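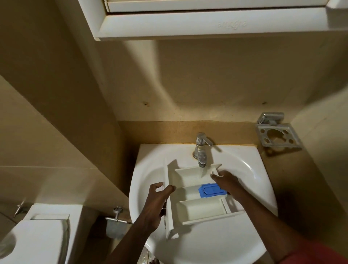

Daryna Pasichnyk would like to know if the new water ride is suitable for small children, and whether they will come off it completely soaked. She is asking for many of our readers, because we had several letters on the same matter.

The ride is called Undus and it opens at Isari park in October, at the beginning of the half-term holiday. Children must be at least 99 centimetres tall, and those under eight should sit with an adult. How wet you become depends on the seat. The front row gets the first wave, the back row gets nearly all of the second one, and in the middle you can stay more or less dry – I tried the middle during the preview evening and only my sleeves suffered.

Undus takes the place of the old boating pond, which many of you remember. The channel is roughly 2,000 feet long and goes two times through the hill, once in the dark. Between the tunnels the boats pass the village of Shezi, where small mechanical fishermen pull their nets and an otter steals from the basket. The figures were built by Hnat Pasichnyk and his workshop, and he has told me that the otter took longer than all the fishermen together.

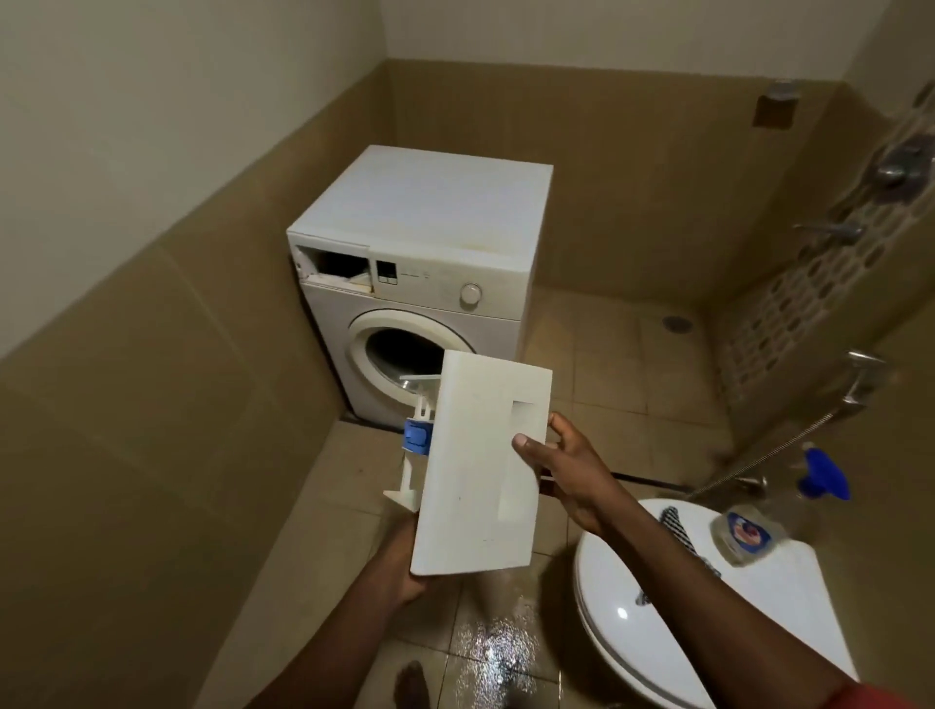 The detergent drawer, out of the washing machine.

For the opening weekend the gates will open at 9:30am, and pass holders may enter 15 minutes before. Please bring your pass in printed form, as the readers at the east gate do not yet accept telephones. Lockers beside the boarding station are free for the first hour. There is also a drying cabin, but it fits only one family and the queue can be long.

Skuter, the bumper car hall next to the pond, stays closed until the new floor is laid. The carousel and the small railway run as usual. The café by the railway has moved its soup counter to the terrace, and dogs are welcome there if they are kept on a lead.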